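In Praise of the Cheap Gripper

Posted August 2, 2020

I have changed my mind about grippers, and I want to make the case while I am still excited about it.

For years I was the person in every planning meeting who wanted the better hand. More fingers, more joints, more sensing in the fingertips. If somebody put a two-finger gripper on a shopping list I would sigh and start talking about how much of the world is round, or soft, or see-through, and how two fingers would never be enough for a kitchen. I gave that speech so often that people began finishing it for me. Then in March we set up a tabletop at our place in Iltgate to compare two grippers on the same arm, the Bredeo and the Prata, and I have come out the other side a convert to simple hands and careful setups.

Some background on the two. The Bredeo is a plain parallel gripper with 2 fingers. It opens, it closes, it reports how far apart its fingers are, and that is the whole manual. The Prata is the one I wanted. It curls around things, it has springy joints, and it costs enough that we had to ask twice. Both bolt onto the same wrist plate, and both take their orders from the Plenden controller, a gray box I will defend at length further down.

The test was simple. We put out kitchen things, mostly toy food and dishes, and had an operator drive the arm to pick each one up and put it somewhere sensible. We ran 149 attempts with each gripper over several weeks, with the same objects, the same operators, and the same spots on the table as closely as we could manage. 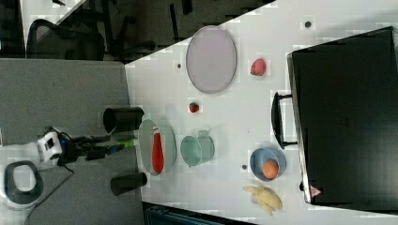 My prediction, written on the whiteboard before we began so that I could enjoy it later, was that the Prata would win everything with a curve on it. Fruit, mugs, bottles, bowls. I gave the Bredeo the flat stuff and the handles, and I thought that was generous.

I was wrong about the bottles, wrong about the mugs, and only half right about the fruit. The Bredeo did better on the mugs by a wide margin, and the reason is almost silly. When you have two fingers, you know where they are. An operator looking at a camera feed can see exactly what will touch the mug and what won't. With the Prata, the fingers sweep through an arc as they close, and the arc is hard to picture from a flat view on a monitor. People would line up beautifully, close the hand, and nudge the mug an inch to the side before the grip formed. Then they'd back off and line up again. The hand was capable of the grasp. The person driving it couldn't tell ahead of time where the grasp would happen.

That matters a great deal if you are collecting driving sessions to learn from later, and it matters even if you aren't. A motion the operator can predict comes out smooth. A motion the operator is guessing at comes out as a string of little pauses, and every one of those pauses is in the recording forever. I went back and watched a lot of our early Prata sessions and I felt tired just looking at them!

The fruit is where the Prata earned its keep. A strawberry is a wonderful, horrible test object. It tapers, it is small, and the squeeze that holds it is very close to the squeeze that shoots it out across the table. The Prata wrapped around it and got on with life. With the Bredeo, our operators had to learn to come in across the widest part and close slowly. They did learn, though. By the second week the gap had shrunk to the point where I stopped bringing it up.

What about the cameras?

I think the camera on the wrist did more for us than either gripper, and I'd say so to anyone who has budget for one upgrade. We began with only an overhead view. It is a lovely view for planning, because you can see the whole table and where everything sits in relation to everything else. It is a poor view for the last inch. The arm covers up the very thing you are reaching for, and from above, a hand hovering over a bowl looks much like a hand inside it.

Once we had a view from the wrist as well, the operators quit craning at the monitor. Our rate of clean first grasps with the Bredeo went from 60 percent to 70 percent, with no change to the gripper at all. Ten points, for a camera and an afternoon of fussing with a bracket! I know teams who have spent a whole season on fingertip materials for less.

There is a catch, and it is cable. Every camera brings one, and a cable at the wrist has to allow for the full twist of the last joint without snagging on the elbow or dragging over the dishes. Ours went through several arrangements. The one we settled on leaves a generous loop at the wrist, and it looks untidy. Tidy cable runs looked great at rest and pulled tight the moment the wrist turned. Leave the loop. Visitors will offer you zip ties, and you should thank them and put the zip ties in a drawer.
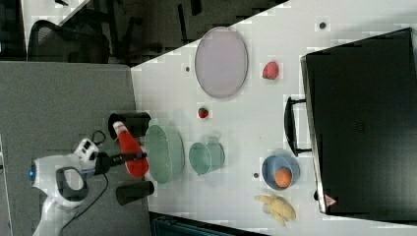

The arm holding a red bottle with a white cap, pointed in toward the table.

Bottles deserve a word of their own. I had them down as Prata territory on account of the round body, and I still think the curling hand holds a bottle more securely once it has it. But holding is a small part of the job. You want to turn the thing, or tip it, or stand it down again without a wobble, and for that you want to know how the bottle sits in the hand. Two flat fingers give you a line you can reason about. The Prata would sometimes let the bottle settle to a new angle after the lift, and then the operator had to work out what that angle was from a couple of camera feeds before doing anything else.

I can hear the objection already, because I used to be the one making it. A better controller would know the angle. Better software would predict the arc. Sure! I believe that, and I hope somebody reading this builds it. My argument is about the order of things. If you are a small group setting up an arm this year, you will be limited by what your operators can see and predict long before you are limited by how many joints your fingers have.

A few words for the controller

The Plenden box is the least glamorous thing we own and I love it. It does not do anything clever with the force. You set a closing speed and a limit, and it keeps to them, and it behaves the same at the end of a long day as it did first thing. We tried a fancier control mode for the Prata that adjusted the grip as it went along. On good days it was magic. On other days the hand would tighten for no reason any of us could find, and we'd lose an hour going through the logs. I'd take the dull box every time for a comparison like this one, where the whole point is to change a single thing and leave the rest alone.

It also made swapping hands quick. Unbolt, rebolt, load the other profile, run the open-and-close check, carry on. In the beginning we swapped hands once a week because we dreaded it. By the end we were swapping in the middle of a session, and that was much fairer to both grippers, as the operators were equally fresh (or equally worn out) for each.

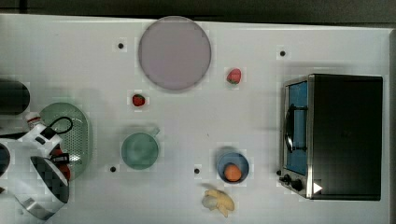 What I would do differently

I would fix the table layout sooner. We spent our first two weeks putting objects down wherever there was room, and those sessions are close to useless for comparing anything. A bowl near the arm and a bowl at the far side are two different problems. At full reach the arm comes in low and flat, and the choice of gripper starts to matter less than the choice of approach. Pick your spots, write them down, and put the big immovable items in first so the small ones have to live around them.

I'd include more awkward dishes, too. Plates were the great equalizer in our tests, by which I mean that both grippers were bad at them. A plate lying flat gives you almost nothing to get under. The Bredeo could pinch a rim if the operator tilted the wrist far enough, and the Prata mostly pushed the plate around. I would love to see a simple two-finger hand with thin, slightly scooped tips tried on nothing but plates for a month. If you have done this, please write to me. I mean it, I will read every word.

And I'd let the operators choose sooner. We assigned hands by a schedule, as you should for a fair test, but toward the end we had some open sessions where people could mount whichever one they liked. Most of them went for the Bredeo without thinking about it, including the people who had argued on the Prata's side with me back in March. When I asked why, the answers were all about comfort. They knew what it was going to do.

I still want the fancy hand. I check for new ones more often than I'd like to admit, and when the next Prata comes out I will be asking for it, twice if necessary. In the meantime the Bredeo is bolted to the arm and the plates are next on the schedule.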